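July
By Agnes Munro

The Nurley desk divider arrived on a Thursday in a box big enough for a door, and for the first hour I thought somebody had sent me one. I work in an open-plan office with 20 other people, two of whom eat apples. I was ready to love it.

The Nurley is a felt-covered screen that clamps to the back of a desk and promises "a calmer acoustic zone." It costs $200, or $600 if you want it to go around three sides and make you look like a toll collector. I bought the cheap one with my own money, so any bitterness in this review is fully paid for.

Setup is fine. Two clamps, two knobs, and an instruction sheet with a drawing of a man who is much happier than I was. The clamps fit my desk after I moved the cable tray, which meant unplugging everything, which meant finding out what was living back there. Mostly staples.

Does it work? On voices, a little. The sales team across the aisle went from words to mumbling, and I have to say I miss the words. I was following a long dispute over a rental car. On apples it does nothing at all. An apple bite goes over the top of the Nurley as though it had been thrown.

I also borrowed the Anelex from the second floor for a week. It's heavier and blocks more sound, but the feet stick out and take up the spot where a coffee would go. The Lamont is the handsome one, and it wobbles whenever I type with feeling.
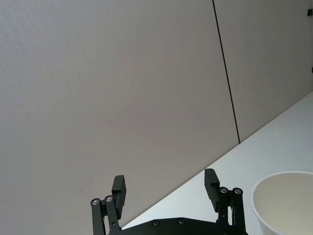 What none of them can fix is the looking. I had expected to stare at my own work more once the aisle was gone, and for a few mornings I did. Then I started to get interested in the felt. There's a pulled thread on mine near the left clamp that I now know better than some cousins.

People also take a divider personally. My neighbor asked if she'd done something. She had (see apples), but I said it was for drafts.

I'm keeping the Nurley, mainly so I don't have to repack it. If you can wait, Flavidus is supposed to have a taller one coming, and I'd ask about the return shipping before you order anything that size. Mine was quoted at more than the lunch I'd planned to spend the refund on.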